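Section 3. Setting Up and Packing Away the Drollisell Play Set

Before you start

The Drollisell set is a mix of dress-up props, small toys, and one working clock. It is meant for children's corners, waiting areas, and classrooms. Set-up takes one adult 14 minutes the first time. Keep the parts list from Section 2 close by and check off each item as you lay it out.

You will need:
A flat, clean surface with raised sides, if you have one
A dry cloth
The storage bag from the outer carton
One battery for the clock (not supplied)

CAUTION: Small parts. Keep the blocks and the card away from children under 3.

3.1 Laying out the set

1. Wipe the surface with the dry cloth. Do not use spray cleaner, as it leaves a film that makes the stickers lift.

2. Put the pink case in the center first. Lay it flat with the sticker facing up.

3. Place the microphone toward the back left. Lay it down on its side. It will not stand on its own.

4. Stack the yellow block on the red block, near the lower end of the microphone.

5. Put the black briefcase at the back right, against the side wall. Make sure both the handle and the latches can be reached.

6. Set the boxed card, the remaining red block, and the clock along the front edge. Children look at these most often, so they go nearest to hand. 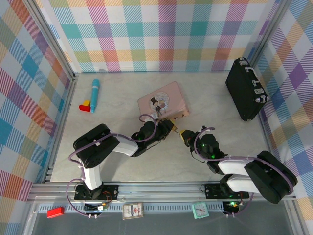
Figure 3-1. Layout with pink case at center and clock at front right.

NOTE: The exact angle of each item does not matter. Leave a hand's width around the pink case so the lid can be lifted.

3.2 Clock

1. Turn the mint-green clock over and slide off the battery cover.

2. Insert the battery with the plus end facing the mark.

3. Close the cover. Set the time with the larger knob and the alarm with the smaller one.

4. Let the alarm ring once to check it. Press the bar on top to stop it.

If the hands do not move, take the battery out, wait a minute, and put it back. If the clock still does not run, order a replacement under part number 988.

CAUTION: Take the battery out if the set will be stored for longer than 12 weeks.

3.3 Briefcase

The latches on the briefcase are stiff when new. Press down on the lid with one hand and work one latch at a time. Do not pry them open with a screwdriver or a key. They loosen with use.

Do not store the blocks inside the briefcase. They slide around and mark the lining. Dress-up items such as scarves and ties are fine.

CAUTION: Watch for fingers when closing the lid.

3.4 Pink case

The round sticker with the top hat figure is not waterproof. Clean the rest of the case with a damp cloth and go around the sticker. If an edge starts to lift, press it down with the back of a spoon and leave a heavy book on it overnight.

3.5 Packing away

1. Put the blocks and the boxed card in the storage bag and pull the cord tight.

2. Wrap the clock in the cloth and put it in the bag last, on top of the blocks.

3. Close the pink case and the briefcase. Lay the briefcase at the bottom of the carton with the pink case flat on top of it.

4. Slide the microphone down the side of the carton, grille end up.

5. Put the storage bag in the space that is left and fold the carton flaps over. Tape is not needed.

NOTE: Do not stack more than 3 cartons. Keep them out of direct sun, which fades the turquoise and pink parts.

Replacement parts are sold through Cliltance. For questions about this section, write to Signe Bisgaard, Customer Parts, and include the number printed on the carton.

Section revised 5 April 2022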